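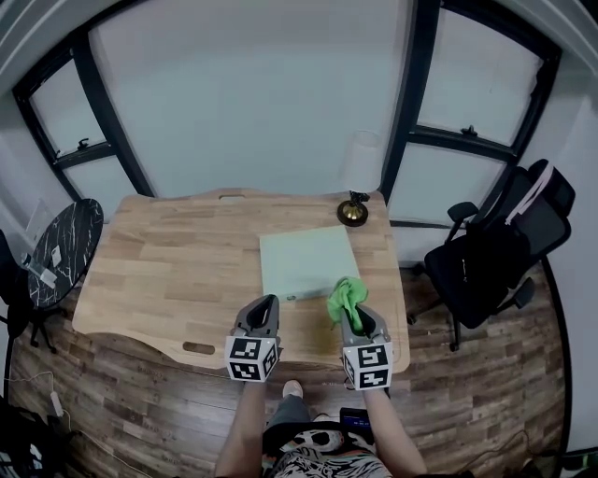
Fairweather 小客房改造进度汇报(7月21日,星期日)

各位好,又到交作业的时候啦!这期主要说 Jumham 那套房子里的书房,上次开会你们问得最多的就是它。

先说桌子。浅色橡木拼条的桌面已经就位,放在房间中间,远端那条边带一点弧度,边上开了椭圆形的手孔。我原本担心浅色桌面配深棕色木纹地板会显得太跳,摆进去一看,挺舒服的,白天光线从磨砂窗透进来,桌面一点不刺眼(这个我真的很高兴)。窗框保留黑色,不重新刷漆,省下来的钱挪到灯具上了。

桌上的东西我故意留得很少:一个薄荷绿的扁盒子,带银色小圆扣,以后给住客放信纸和钥匙;后角是金色圆底座的小烛台。白色筒形灯罩跟墙面颜色太接近,远看几乎融在一起,我自己喜欢,但 Novgate 那边的同事觉得不够显眼,想听听你们的意见。

左边的黑色大理石纹小圆桌也留下来了,三脚架底座,占地小,放杯茶刚好。黑色网面办公椅先用着,坐着舒服,就是样子太像办公室,我还在找替代的,找到合适的再报价。

还没弄完的也老实交代:地上的线还没收,白的黑的都有,打算沿踢脚线走一圈线槽;左边墙根靠着的透明亚克力板还没定用在哪儿,我倾向于做桌边挡板;擦桌子的绿布倒是天天在用,新桌面特别爱留手印,得提醒保洁用软布,别用带蜡的清洁剂。

花费方面,本期支出1,445元,其中线槽和配件预留了100元,还没动。到目前为止没有超支,收据都扫描好放进共享文件夹了。整个项目共8间房,书房是第一间做到能坐下来办公的,后面几间会照着这个配色走。

接下来:线槽下周装,椅子争取8月初定下来,Zelthorpe 那批窗帘样布到了我会先挂一块试试颜色。灯罩换不换,麻烦你们在31日之前回我一声,过了这个日子我就按现在的样子往下做了。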